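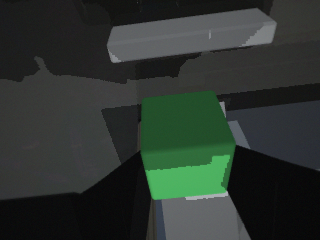 Figura 3. Cubo verde con dos caras visibles en tonos distintos (imagen generada por ordenador).

3.2. Un solo nombre para dos verdes

Uno de los resultados que más nos ha entusiasmado de todo el estudio es la terquedad con la que los hablantes conservan el nombre básico de un color cuando cambia la luz. En la Figura 3, la cara superior del cubo es de un verde bosque y la frontal, de un verde más claro y vivo; en español ambas caben sin esfuerzo en la palabra «verde». Lo interesante empieza cuando se pide a alguien que las distinga.

Trabajamos con 40 participantes, 26 de ellos residentes en Meda y el resto en Durnley, donde el español convive a diario con el inglés. Cada sesión constaba de dos tareas: denominación libre y denominación contrastiva. En la primera, casi todas las respuestas fueron el término básico a secas. En la segunda apareció una riqueza léxica que, lo confesamos, no esperábamos: «verde botella», «verde pino», «verde manzana», «verde de persiana vieja» y hasta «verde de cuando va a llover», expresión que dos hermanas de Meda usaron por separado y con total naturalidad.

Recogimos 34 modificadores diferentes. El grupo de Meda prefirió con claridad las construcciones con sustantivo («verde musgo»), mientras que en Durnley predominaron los adjetivos de intensidad («verde oscuro», «verde fuerte»). Pastor ya había propuesto que los hablantes bilingües tienden a la escala claro-oscuro porque es la que mejor se traslada entre sus dos lenguas – una hipótesis preciosa, y nuestros datos la apoyan al menos en parte. Hubo, con todo, cuatro participantes de Durnley que se apartaron del patrón; los cuatro habían aprendido a leer en español antes que en inglés.

Merece atención también el diminutivo. «Verdecito» y «verdoso» suelen tratarse en las gramáticas como variantes de atenuación, pero nuestros informantes los separan muy bien: el primero expresa afecto o viveza, el segundo duda sobre la categoría. Xiaoqing Zhong, que revisó la transcripción completa, observó que «verdoso» va precedido casi siempre de una pausa, y esa pausa – lo veremos en 3.3 – resulta un indicio magnífico de dónde sitúa cada hablante la frontera con el azul.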